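Handling rules before hardware

Sânziana Marinescu wrote the first draft of Pereck's house rules for sharp objects in manipulation tests, and she describes it as too long. The current version has 20 clauses, down from over 30. It was adopted at Plokholm in June.

"The original tried to define a knife," she says. "We had half a page on edge geometry. Now the task author marks an object as sharp, and the rules follow from the mark."

A marked object may be grasped only by its handle. The planned path has to keep the blade out of a zone reserved for people, even when the test runs entirely in simulation. Marinescu is firm on that last point.

"People skip the zone in simulation, then copy the task file to a real cell and the zone is still missing. So the checker refuses the file. It doesn't ask where you intend to run it."

Speed limits caused more argument. Bălan wanted one figure for all tasks, while Foleo asked for separate limits in approach, grasp and carry. The text follows Foleo — with the condition that each limit is written in the task file and never inherited from a default.

Clause 2 covers clutter. A kitchen task must include objects the arm has no instruction to touch, and contact with any of them is logged as a fault, whether or not the task was completed.

"A clean counter proves very little," Marinescu says. "I want a mug near the path, and a second blade beside the first. Then the log is worth reading."
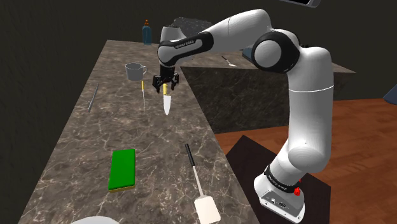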